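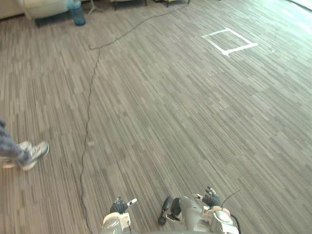

Grey striped carpet tiles and a pair of robot arms.

TV & Streaming | Drama | Industry news

Thursday, by Notburga Zaugg

Cidov moves to weekly release for second series of Preltden

The streaming service Cidov has confirmed that the historical drama Preltden will return in August, with episodes released weekly. The first series was issued in two blocks.

Production company Trulumel said the second series picks up 30 years after the siege that closed the first. The river kingdom of Ruangrit is now split between the late governor's children, and most of the older parts have been recast. Writer Panya Ongart stays on as showrunner and has scripted the opening and closing episodes.

Filming used 2000 costumes, including stock altered from the first series. The battle sequences were shot on location – the court interiors were built on a stage and lit to match. Dialogue was recorded in the original language, with subtitles at launch and dubbed versions to follow.

New episodes will go up at 2120 local time. Cidov will supply them in the same picture format as before, with a revised surround mix. The service has also corrected subtitle timing faults in the first series, and the replacement files are already live.

No decision has been made on a third series.

We use cookies to measure traffic and remember your settings. Accept all | Manage choices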